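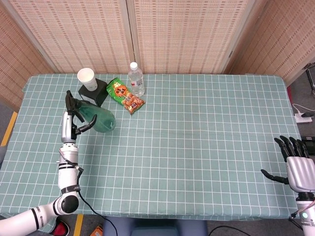 Fri 16 February - table clearing, left gripper and right hand

Carried on with the clearing task on the green grid cloth. The question for this month is still the one Veerle put on the board in September: could either of our setups be left alone to tidy a kitchen table after a meal? Today's answer is no, but we have a better idea of where the trouble lies.

Objects: green spray bottle, paper cup on the black stand, snack bag with the crackers or cookies on it, water bottle with only a little left in it. Left arm has the jointed-finger gripper, right arm has the silver hand. Screen up behind the table as before.

Spray bottle

The bottle is see-through and the planner doesn't like it. Depth on the body comes back full of holes, so I let it go for the dark trigger head, which reads properly. It then takes hold at the head end and the bottle lies over on its side. Fine if all you want is to get it off the table. Useless if you want to stand it on a shelf, as it has to be turned upright again and the fingers are already wrapped round the part you would want clear.

Tried asking for a grasp on the neck only. Two goes, both refused by the planner as too close to the joint limit on the wrist. Anouk M. thinks the arm base is too near the table edge and I agree with her. Moving it means redoing the calibration, so not today.

Spraying is a separate matter. We have had the idea of wiping down a worktop on the list for ages and it keeps being talked about as the next step after clearing. It isn't. Holding the bottle and squeezing the trigger with the same hand is a different job from picking it up, and the left gripper hasn't got the reach in its fingers for it. The right hand might. Would like to see Femke's finger numbers before anyone promises it to Vandenberghe.

Paper cup

Stays on the stand. Without the stand the arm comes in so low that the knuckles brush the cloth. I know this is cheating as far as a real kitchen goes. Force limit is at 4 N for the cup and I have left it there. Above that the wall starts to give.

Note for whoever runs it next: the stand has sloping sides and the segmentation sometimes joins cup and stand into one tall object. If the grasp target turns up halfway down, stop and re-run detection.

Snack bag

Worst of the lot. The grasp planner wants a shape and the bag hasn't got one it can rely on. Where the bag lies at a slant it draws the box square to the grid and then aims for a corner with nothing in it. Ksawery's fix (fit the box to the long side of the bag first) is in the branch but not merged. I ran it once from his laptop and the box was much better. Grasp still slid off the wrapper.

A person pinches a bit of it and lifts. We should just do that. Pinch the top seam, don't bother with the middle.

Water bottle

Clear plastic again, but the white cap and the label band give the camera something to hold on to. Detection was fine as long as the bag wasn't in front of it. With so little water in it the bottle is top-light and easy to knock, and the route to the cup goes quite near. Have put a keep-out zone round it.

Right hand

Didn't use it for lifting. Kept it at the right-hand edge with the fingers curled, status light green, as a parked pose for the left-arm runs. The thumb sticks out further towards the middle than the model says, so the collision shape needs a bit added on that side. Hoekstra has the file.

Timing

Log number 793. The best clean pick and place of the cup took 100 seconds from command to release, most of it planning. I can clear a whole table in less than that, and so can Veerle's youngest. Speed doesn't bother me much for a job that could run while people are out. Needing someone next to the stop button does.

For comparison, the Puvex line at Lultgate does its sorting without anyone standing over it, but there every part is the same part. A kitchen table is never the same twice.

To do

Move left base back from the table edge, recalibrate (me, with Anouk M.)
Merge the box fit (Ksawery)
Pinch grasp for bags, seam only
Add to the thumb collision shape (Hoekstra)
Finger force numbers for the right hand (Femke)
Ask Hidudano whether the softer finger pads fit this gripper. Last mail not answered.
Retape the cloth, it still has creases and they show up in the depth image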